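Notes from the Trade Counter: the Brass Edition

Brass hex is back on the rack at Proltcombe, which will please the three or four of you who have been ringing every morning to ask. It spent most of February on a ship, then a while longer on a quay, and finally a night in a lay-by with a driver who had been given the postcode of a garden centre.

We have 1336 metres of it across the usual sizes, from 6 mm up to 50 mm across the flats, all in CZ121. If your drawing says CW614N, that is the same stuff with a newer name on it, and you may stop worrying. If your drawing says "brass, normal", please ring before ordering. We have views on what normal means and so, we have learned, does everyone else.

Round bar never ran out, so there is less drama to report. We are long on 25 mm and 32 mm owing to a keying error that I am told could have happened to anybody, and it is priced to leave. The offer closes on 28 July 2025 or when I can see the back wall again.

A word on cutting. The new saw, a Brandeo, arrived with a manual in four languages, none of them quite ours, and has settled in nicely. It holds half a millimetre on anything up to 80 mm. Please put your tolerance on the order and not in a phone call two hours after the lorry has gone. Anyone who writes "as close as you can" will get as close as we can, and the saw operator decides what that is.

Minimum charge stays at £7.00, or 700 pence if you are still paying from the jar. Offcuts under 300 mm go in the bin by the door and are sold by weight. The bin is not sorted. People keep asking whether it is sorted. There is leaded brass in there, some naval brass and at least one length of phosphor bronze which has been picked up, admired and put back since the spring. Kong, our stock system, insists it does not exist.

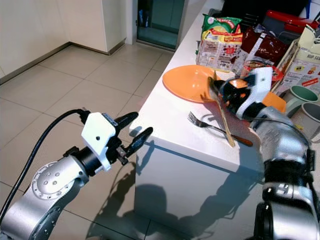

Euan Gunn writes that none of this helps him, as he wants naval brass in hex and has been told twice that it only comes in round. He would like to know whether that is a rule of nature or just of Proltcombe.

It is just us, Euan. CZ112 hex can be had, but the mill wants a bigger order than we can shift in a year, and we have already been caught once this year by optimism. If others want it too, say so and we'll put the orders together. Otherwise buy the round, one size up, and mill your flats. You will grumble about the swarf, but we do buy it back if it's clean and hasn't got steel in it.

Certificates: these now go out by email with the invoice. If yours hasn't come, quote the cast number stamped on the end of the bar. Please don't cut that end off first. For anything supplied through Clukach before the changeover, ask for Ilango Nambiar on extension 198, who has the old files and most of the patience.

The counter shuts for lunch at half past twelve. The bell still works, but we shall be eating.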